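Hand-held Gripper Comparison: Frequently Asked Questions
Handodton Centre for Applied Handling
Page last revised: March 25, 2026

The questions below are those most often put to the Centre by partner sites taking part in the comparison of hand-held grippers. Sites at Sostberg and Tamayo follow the same rules.

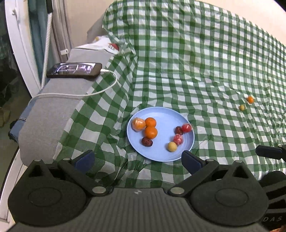
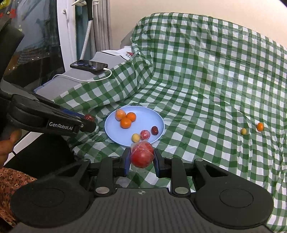
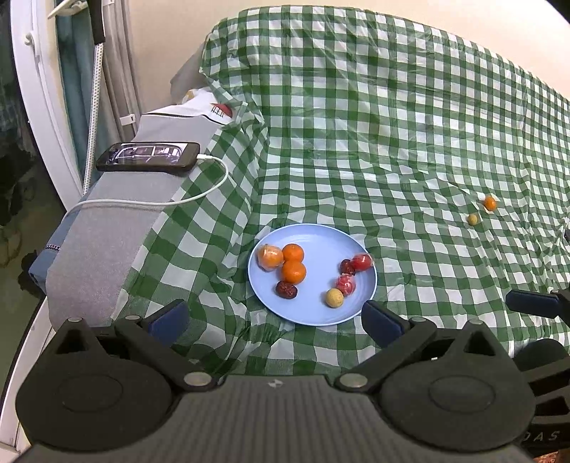
Small items on a light blue plate and a checkered cloth.

What is being compared?
The comparison covers the closing action of the finger pads, the view from the camera on the gripper, and the ease with which an operator can place an item where it is wanted. Price and appearance are not assessed.

Why are small foods used?
They are cheap, easy to replace and differ in shape and surface. Wrapped fruit is included in every round, as a loose film may slide under the pads while the fruit itself stays still. Dried fruit is useful for judging how well the pads meet an uneven surface.

May a site use its own furniture?
Yes. A soft seat is acceptable, provided that the same seat is used for all grippers in a round. A patterned cloth is also permitted. Sites should not change the cloth part of the way through.

How many operators are required?
Each round requires two operators, who exchange grippers at the halfway point. Both must have completed three practice runs before any result is recorded.

What counts as a failed grasp?
A grasp is recorded as failed if the item is dropped, if the wrapping tears, or if the operator has to use a free hand. A second attempt is allowed but must be entered on a separate line.

How are the recordings sent in?
Recordings are uploaded through Fluditer, using the site code issued on joining. Files should not be trimmed or renamed. Most uploads are checked within some 2 working days.

Can a site join after the first round?
New sites are admitted each September. Requests should be sent in writing to the Handodton office and should state which grippers are held on site.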